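Household handling: where the Helmy trials stand

Rorura has closed the first round of its bedroom tidying trials with the Helmy two-jaw gripper. The work covered 1405 attempts at picking up, moving and putting down clothing and small items in furnished rooms. Szymon Krawczyk ran the scoring. An attempt counted as complete only if the item ended in its assigned place with no second grasp.

Rigid items gave little trouble. Boxes, cups and books were completed at a rate that the Husow planning software could have predicted from shape alone. Clothing was a different matter. A garment has no fixed outline, and the point at which the jaws close decides how the remainder hangs. Lined garments scored lowest, as the outer fabric and the lining slide against each other under load.

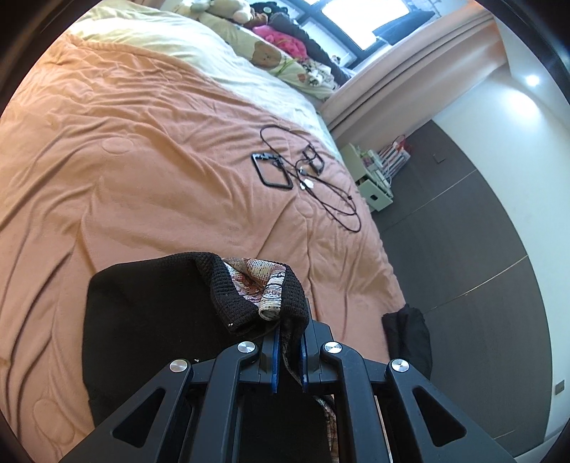 Background clutter added a second source of error. Loose cables on a soft surface were treated as creases in 102 attempts, and the planner chose a path straight across them. Dark fabric next to dark cable remains unsolved. Nawal Abdelaziz is testing a slower approach with a pause before contact, which adds up to 14 seconds per item.

On present figures a person clears a bed several times faster. Sorting rigid goods on a shop floor is within reach; folding laundry at home is not. The second round will use the Olen jaw pads and run until December, with garments only. Scoring rules stay as they are. Members who want the full results table should write to the newsletter desk.

Rorura Newsletter | Contact the editor | © 2026 Rorura | Back to top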